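In Praise of the Failed Grasp

I love a good failure log, and the best one I have read this year came out of the Prileo simulation project. In 164 runs of a plain pick-up task, the gripper closed on nothing 26 times and the software wrote "success" next to every one of them. Every single one! The arm lifted, swung over, opened its fingers and reported a job well done.

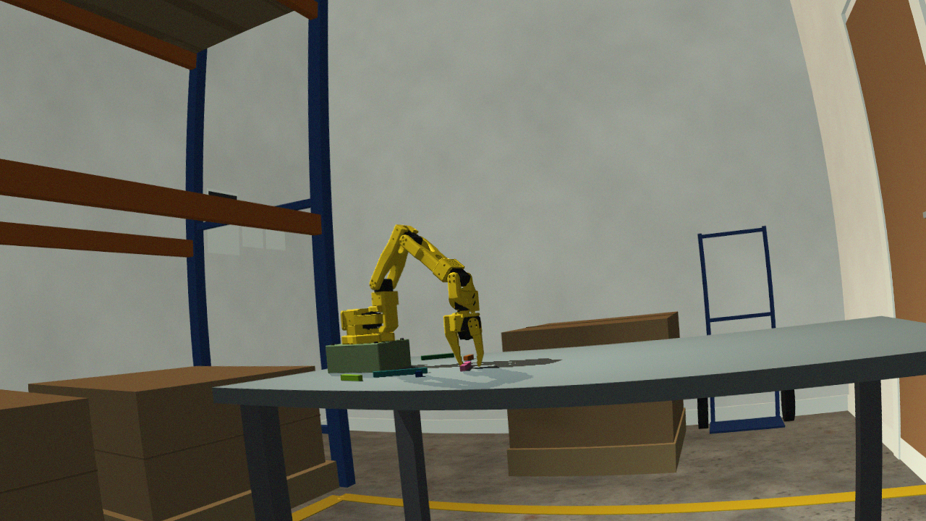 I think this is the most useful kind of fault there is, and I wish more teams would publish theirs. A crash stops the line and people come running. A false success goes straight into the totals, and the next machine downstream believes it. Put a person's hand near that next machine and you have a safety matter, even if the first arm never touched a thing it shouldn't.

The folks at Flunness argue that simulators are too clean to teach us much about this.
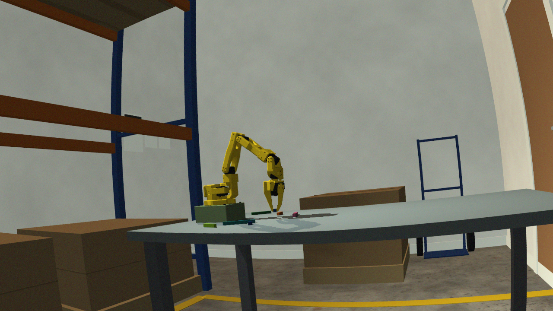 Grasp checks ought to be tested in simulation first, and tested hard. Prileo's checker trusted the commanded finger position and never asked whether anything was between the fingers. Think how small the target is: a tiny dark blue cube at the fingertips, with an orange block and a pink one close by on the tabletop. A few millimeters off and you are gripping air, or the wrong block, and the command looks just the same.

So fail the thing on purpose! Shift the cube, hide it, swap it, and see whether the log tells the truth. I'd happily read another 148 pages of that.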